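Packing floor and the robot cells - what changed for you?
Forum: Shop Floor Talk > Food & Produce

olek_pav
24 July 2019
Hello everyone. My name is Oleksandra Pavliuk, I am line lead at a fruit packing place in the Goulburn Valley. I write English carefully but please forgive the mistakes.

Our company, Mitley, has decided to put two-arm cells on the mixed fruit line, where we make the small baskets for offices. At present it is all done by hand. Before the cells come, there is a test bench in the old training room, and the people from my shift go there in turns to learn how to guide the arms and to mark the good and the bad grips. They use toy fruit for this. I was sceptical of it, but a real banana has a short life on such a bench.

I would like to know from people who have already gone through this: what changed in your day? I do not ask about the brochure. I ask about the breaks, the pay grade, the noise, who gets called when it stops.
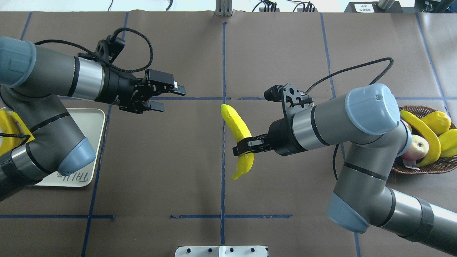
Test bench with the banana in the right gripper, basket on the right side.

The blue tape gives us a common language. Before the tape, one person would say "a bit closer to you" and the other would move it the wrong way. Now we name the square. The women on my shift learnt this in one morning, and they had more trouble with the login than with the arms.

My worry is the grading. A packer with 30 years on the line feels a soft spot through the glove. The gripper holds a banana at the place where we tell it to, and a bruise does not interest it at all.

gulo_tas
We did this at Gulo two winters ago, apples and pears only. Good points first: my shoulders. I used to lift trays all arvo and now I don't, and I sleep better for it.

Bad point is that the job got lonelier. There were six of us around one belt having a yarn. Now it's two, at opposite ends, and you watch a light. When it goes amber you walk over. Some days you walk over a lot.

Ask for the pay grade in writing BEFORE the cells are running. We were told "operator rate after the bedding-in period" and the bedding-in period went until January.

olek_pav
Thank you, this is what I wanted to hear. Did they say what the bedding-in period means? Was there a date?

gulo_tas
No date. That was our mistake, we didn't ask.

Andor Mészáros
I will disagree a little with the first post. I am a maintenance fitter, also not born here, so we can make mistakes together.

You say the gripper is not interested in a bruise. This is true, but it is the wrong place to look for the grading. At Goodwin, where I work, the grading is done before the fruit comes to the cell, by two people at a table with proper light. The cell only places. When management wanted one cell to do both things, we lost a whole season on it. So keep your 30-year lady and put her upstream. She will be worth more there than she is now, and somebody should tell her manager this.

Also please look at the cables. In your photo there is a loop over each gripper. On ours such a loop caught the side of a crate, and the repair was 612 dollars plus half a shift. Make the person who teaches the movements go slowly past every basket handle and every tray edge, and let a fitter stand there and watch it.

redbin
Worth more upstream, sure. Paid more? At our shed the "upstream" people stayed on the packer rate and the ones with the tablet went up a grade. Same people, same years in the place. I'm not against the machines, I'm against pretending the skill moved when the money didn't.

Andor Mészáros
I did not say anything about pretending. I said where the person should stand. For the money you need the union or a stubborn line lead - here we maybe have one.

olek_pav
I am quite stubborn, yes.

About the cables: thank you, I will bring this to our fitter. He has asked already for a guard at the tray side and was told to wait.

Redbin, I take your point seriously. In our draft roster the graders have no own line, they are under "general". I had read it three times and did not see it.

kunora_nights
Night shift at Kunora here, bit of a different view. I liked the change. I went from stacking cartons to looking after two cells and I did my cert with the company paying. Our target is 3430 baskets a week and it's the same target as before, they didn't crank it up. I know that's not everyone's luck.

What I'd push for is the training hours. We got proper hours on the bench, on the clock, with no one counting our output. The shed down the road got a video.

redbin
Fair enough, good on them. What happened to the people who didn't want the cert?

kunora_nights
Two went to dispatch and one left. She said she was going anyway, but I don't know.

olek_pav
Our bench hours are paid, but they come out of the same roster, so the line is short while we learn. I will ask for relief workers for those weeks. I also want the word "grader" written in the roster with a rate next to it.

Our meeting is next week. If somebody has a roster or an agreement where the graders have their own grade, please send me a message, also with the company name blacked out. I can read 100 pages if it is necessary.

gulo_tas
Sent you ours. Look at clause about amber light call-outs on meal breaks, took us ages to get that one.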